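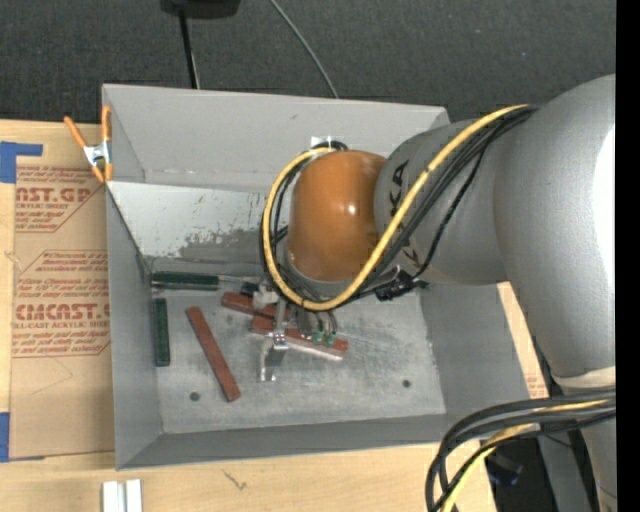

Re: The sourdough starter that smells like nail polish
Posted in November, 9:40 pm, by the list moderator

> I have followed the Wemis method to the letter for 12 days and my starter
> now smells like a nail salon. There is gray liquid on top. My husband
> wants it out of the house. Is it dead? Should I start over with the
> Tonasero rye everyone keeps raving about?

It's hungry. Pour off the gray liquid, or stir it in if you like your bread sour, and feed it twice a day until it stops sulking. I kept mine in the back of the fridge from spring until the first frost once and it came around in under a week, with more grace than I would have shown.

As for the rye, yes, a spoonful helps. You don't need the Tonasero. I bought a bag after the last round of raving and it did what the supermarket rye did, only in a nicer bag. If you already have it, use it, and keep the bag for guests to look at.

The Wemis method is fine as far as it goes, but it was plainly written by someone with a warm kitchen. Mine is 62 in the morning on a good day. At that temperature one feeding a day is too much flour in week one and not enough in week two, and the instructions don't mention this because they are busy talking about patience.

What I do now:

Keep 50 grams of starter. Throw out or bake the rest. (The Fendometti crackers in the list files use up a lot of it and forgive nearly anything.)

Feed it 50 grams of flour and the same of water, morning and night. Weigh them. Cups are how we got the Great Jar Overflow thread, which ran to 123 messages and was mostly about grout.

Put it on top of the fridge with a loose lid — loose, please, see above.

If you get pink or orange streaks, or fuzz, then throw it out and wash the jar well. Gray liquid and a bad smell are just its personality.

Give it 7 days before you make any decisions about it or your husband.

Last updated: November

Recent on the list:
Yáñez bakery loaf, attempt four (with crumb)
Dutch oven lid knob melted, now what
Crackers, again
Is my scale lying to me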